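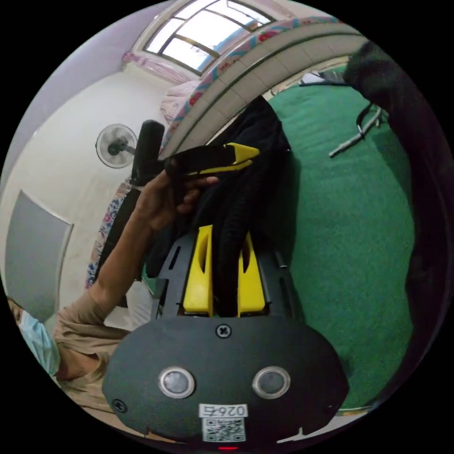

By the window, with the floral sheet on the bed.

About Deltance

Deltance is a small company for home tidying and linen care. We work in the rooms where people sleep, dress and put down their things at the end of the day. We do not sell furniture and we do not paint walls. We come to your bedroom, we fold, we sort, we change the bedding, and we leave the room in such a state that you can find your sweater in the morning.

The company began in one rented room above a shop in Tan. At that time we had 5 regular homes, all of them in the same street, and we carried the clean sheets on foot. Today we have 2,416 homes on our list. Most of them ask for us once in a season, and September is always the busiest month, when the light blankets are put away and the heavy ones come back to the bed.

How we work

We begin with the bed. It is the largest flat place in most bedrooms, and for sorting clothes there is no better table. First everything that lies on it is lifted and put in its group: clothing, bedding, cables and chargers, toys, and things which belong in another room. Dark clothing is kept apart from the light bedding, as the dark fibers like to travel. Only after this do we open the closet.

Knitwear is never hung by us. A heavy knit on a hanger becomes long in the shoulders after some weeks, and it does not go back. We lay it flat, bring the sleeves to the back, and fold it in three from the hem. Before folding we feel with the hand for pins, clips and buckles, which can pull a thread.

Bags and jackets with straps are closed first and folded second. The strap goes inside.

Bedspreads with a pattern we fold with the pattern to the outside, so that you know from the shelf which one it is. Plain sheets go together by size, with a paper band. Customers have told us that this paper band is the best part of our service, and we are a little sad about it, but we continue to use it.
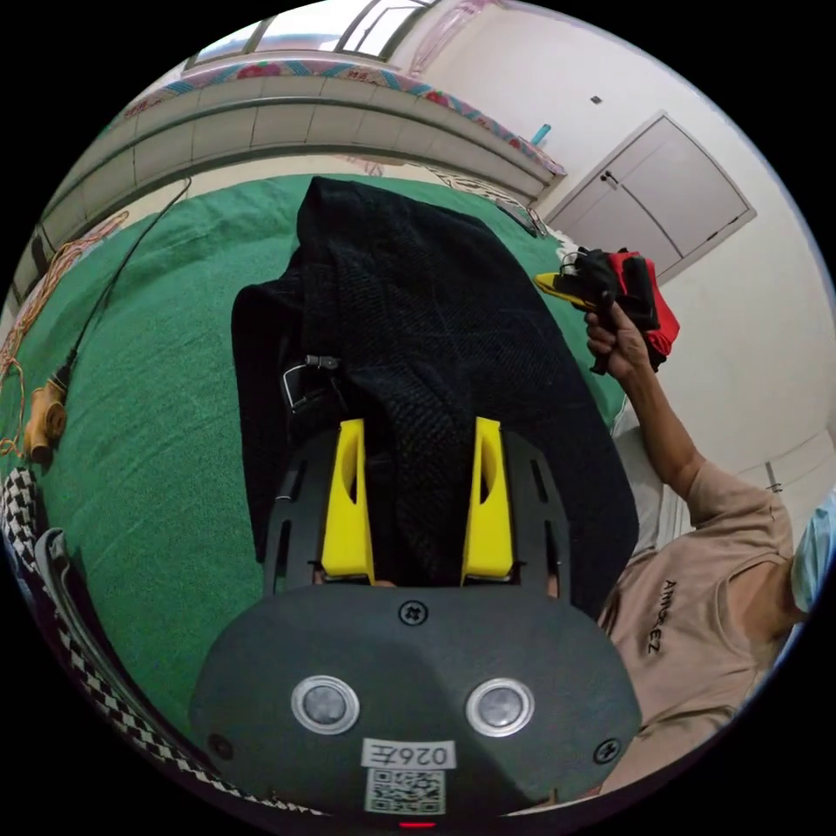
One customer in Tan wrote to us that she had folded her sweaters on hangers for all her life and did not believe us about the shoulders. "I tried your way with two of them for the winter," she wrote, "and now I have given the hangers to my sister. But please tell people that it needs more shelf." She is right, it needs more shelf. For a small closet we suggest to keep the thick knits in a flat box under the bed.

Our courses

Under the name Stillance we give a home course in 7 lessons. You learn the sheet with elastic corners, the knit, the blanket, the child's bed and the difficult drawer. To this day 1,798 people have finished it. The lessons are held in the evening, from 6 p.m., and you bring your own laundry. Please bring it clean.

Linen wash

For washing we work together with Sunix, a laundry two streets from our office. Blankets and bedspreads are collected by us and come back folded. Stuffed toys are also accepted, in a net bag, with the name of the child on it.

Contact

The office is open in the mornings from 8 until noon. In the afternoon we are in the homes, so please leave a message and we will call you back before evening.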